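Course: Automation Maintenance, Unit 5
Handout 3: Looking after the hand-held gripper pair
Prepared by Silvana Amaral, Lurnbridge. Revised Fri 8 November.

Read this before your first bench session. It covers the table-setting cell, where an operator works with two hand-held grippers, one in each hand. The log calls this cell Clasten. The Massawe cell has different jaws and its own handout.

1. Before power

Leave the grippers unplugged while you do the mechanical checks. Look at each jaw from the inner face first. You are looking for chips, shiny spots and anything stuck to the face. Wipe both faces with a dry lint-free cloth. Do not use solvent on the jaws.

Next, try each jaw with finger and thumb. A small amount of give at the tip is normal. If the jaw rocks at its base, stop and tag the gripper. Check the fasteners with the hex driver from the bench drawer and write down any that moved.

2. Opening and jaw alignment

Power up one gripper at a time. Open it fully over the bare part of the table, with nothing between the jaws, and hold it low. Look at the two tips. They should reach the same height and the inner faces should line up across the gap. 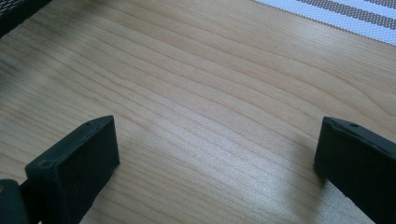
What should I do if one tip sits higher than the other?

Close the gripper, open it again and look a second time. If the difference is still there, unplug the gripper, loosen the jaw on the high side, seat it fully and retighten. Repeat the opening check before you go on. If it comes back within the same session, the jaw is worn and has to be replaced.

Run 16 open and close cycles by hand after any jaw has been loosened. Listen for a click at the end of travel. Wafula Mfaume keeps the spare jaws and will want the old one back, labeled left or right.

3. Cables

Each gripper has its own cable. Let it hang in a loose loop on its own side of the table, left cable on the left, right cable on the right. Move your arms through the full reach of the task and watch for the point where the cable goes tight. It should not go tight anywhere. Check the plug end at the power strip too.

4. Setting up the table

The task for this unit uses a placemat, a plate, a fork and a mesh caddy with more utensils in it. Put the placemat toward the back half of the table and the plate on the mat. The caddy goes in front of the plate, near the middle, so that both grippers can reach it. Bring the grippers in from either side with the jaws facing the caddy.
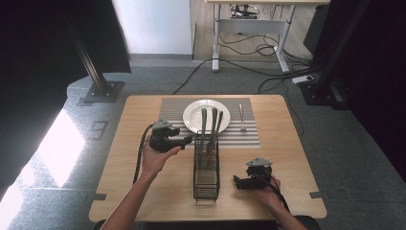 Do one slow pass without gripping anything. Then pick one utensil out of the caddy by the handle end, lift it clear of the wire and put it back. Do this with each hand. If a handle turns in the jaws, go back to section 1 and clean the faces again before you suspect the alignment.

5. The log

Write an entry every time, including when there is nothing to report. Give the gripper (left or right), the cycle count from the display and your initials. The left gripper read 3,644 at the September service. Jaws are inspected off the tool every 312 cycles, and that inspection takes 2 people, one to hold and one to measure.

Students coming over from Brirbridge should note that our log has no column for cable faults. Put them under Remarks.

For next session: bring your completed check sheet and read the pages on fastener torque.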